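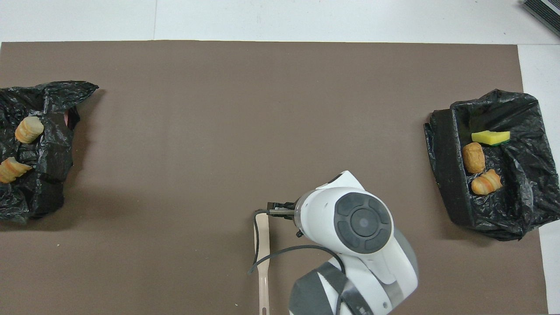 From: Kristýna Trnka
To: Plistow play kitchen list
Date: 2022-08-10
Re: Re: pretend bread, and how to pack it

Hi everyone, and hi Ginette!

I'm so glad you asked about the bread, because I have been playing bakery at my own table all week and I have opinions now (sorry in advance).

Ginette Chauvin wrote:
> We are setting up the bakery corner again for November and I found
> the pretend bread at the bottom of the big tub, under the saucepans.
> Some of it is squashed. Does anyone have a good way of storing it
> between sessions? Also, does it matter if the kids use real packing
> stuff, or should I stick to the felt baskets? I have 90 paper bags
> left from the fair but they rip if you look at them.
> Ginette

Storage first. Black plastic bags! I know they don't sound like much, but fold the rim over and roll it down and you get a low tray with a soft wall, and the bread sits in it beautifully. The one on the right in my photo is done that way. The bag on the left is just spread out flat, and that's fine for sorting, but things do slide into the folds and then you're hunting for them. I put brown-gray paper down first so I can see what I have and so the table stays clean.

The twisted ones, the croissant kind with the orange and cream stripes, are my favorites and they are also the ones that suffer most in a tub. Keep them on top of everything. The ridged golden-orange roll can take a lot more. Same for the oval bun with the cracked-looking crust, which I love, it looks so good next to a twist. Mine all came from the Carrasco market, one box, 11 dollars, and I would buy it again tomorrow.

Oh, and put a kitchen sponge in with the bread! A regular one, yellow foam with the green scouring side. My group started using it to wipe down the "counter" before opening up the shop and now they won't start without it. It gets them sorting too: what do we sell, what do we clean with, which bag does it go in. I had planned to keep the two apart and I've given up on that completely.

About real packing stuff: yes, go for it, with the older ones, and with you right there at the table. Plastic bags stay with the grown-up and get put up high afterward, please please please. For the little ones I'd stay with your felt baskets. I do the rolled bags myself after they've gone home.

For the squashed pieces, I pinch them back into shape and leave them out overnight with nothing on top. That fixed all but one of mine.

Ambros, do you still have that long shelf from the old room? If it fits over the radiator I'd love it for the bread. And Ginette, send pictures of the bakery when it's up, I want to see the price signs!

Kristýna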